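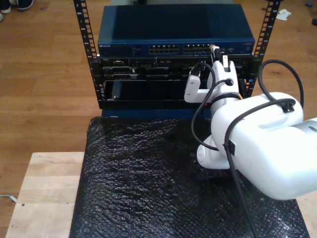 Flusgate Cable Insertion Set: README and Rules of Practice

Status: current release, July 31, 2025
Maintained by: Flusgate
Contributing organizations: Jellar, Odera

Purpose

The Flusgate set records robot arms handling network patch cables at a small equipment rack. It is intended for research on grasping, connector alignment and insertion into RJ45 ports. This file sets out the conditions under which episodes are recorded, labelled and released. Contributors are expected to read it in full before submitting material, including contributors who worked under the January rules.

Contents of the release

Episodes, total: 1,527
Episodes with two arms: 613
Episodes held out for evaluation: 275
Annotation passes per episode: 3

The held-out episodes are not to be used for tuning, model selection or threshold setting. A result obtained after any such use must be reported as a training result.

Work area

The rack is to stand on a stable table, with the sheet material laid ahead of it before the arms are powered. The sheet may crease during a session. It is not to be smoothed or shifted while either arm is enabled. Loose cable is routed so that it does not pass beneath a joint, and the cabling on the arms themselves is checked through the full range of motion at the start of each session.

Staff may remain in the room during recording. They stay outside the marked reach of both arms, wear closed footwear and keep the stop control within reach of at least one person. Entry into the reach area requires a protective stop, confirmed aloud by the operator.

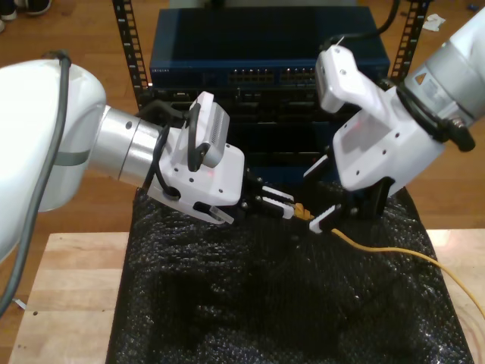 Two-arm episodes are subject to additional grip rules. The cable is to be held by its connector, and the second gripper is not to close until the first has a settled hold. A typical approach has the right gripper closed around the yellow RJ45 connector just above the bubble wrap while the fingers of the left remain slightly open beside the plug. An episode in which both grippers pull on the connector in opposite directions is marked "contested" and kept in a separate folder. It does not count toward the contributor's total.

Insertion limits

The force limit is set before the session and entered in the session record. It is not raised between attempts at the same port. When a plug binds, the arm withdraws along the line of approach, and the attempt is closed and labelled as failed. Operators must not seat a plug by hand and then record the episode as a success.

Damaged plugs are withdrawn from use the same day. Failed attempts are retained in the release unless the log is incomplete.
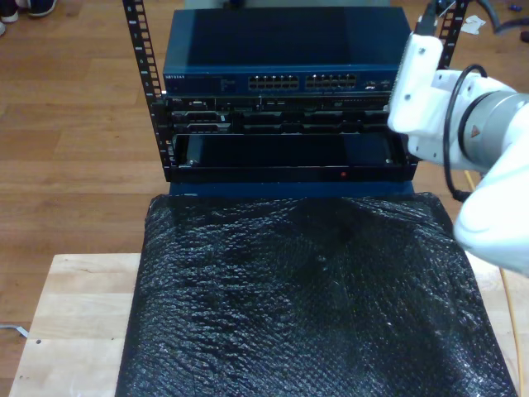 Odera asked during the review of the draft whether periods with no cable in the gripper should be trimmed before submission, on the grounds that they lengthen the files and contribute little to insertion training. The request was declined. Approach and retreat are part of the episode, and trimming them by judgement had produced inconsistent start times across sites. Contributors may supply a suggested trim point in the notes field.

Labelling

Port identity is taken from the number printed on the switch. Where a numeral cannot be read, the annotator enters "unread" and does not infer the number from its neighbours. The colour of a cable or boot is entered in plain terms (blue, yellow, white) and is never used as a substitute for port identity. An outcome label requires agreement between two annotators, and the third pass resolves any disagreement.

Blurred frames are retained. They carry a quality flag, which users may apply as a filter at their own discretion.
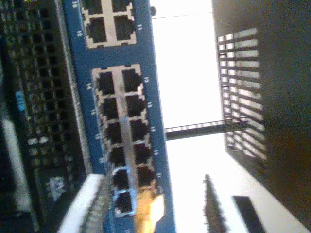

Known limitations

All material was gathered with a narrow range of rack hardware, and performance on other layouts should not be assumed. Lighting varies between views. Cable stiffness was not measured. The January episodes lack force logs for the second arm and are identified in the index by the prefix "J".

Permitted use

The set may be used for research and teaching. It may not be cited as evidence that a system is safe for operation near people or on live equipment. Brand markings visible on hardware do not indicate endorsement by their owners.

Corrections

Errors in labels are to be reported through the Zelum tracker, quoting the episode number and the field concerned. Corrected labels are issued with the next release, and superseded labels remain available in the archive folder.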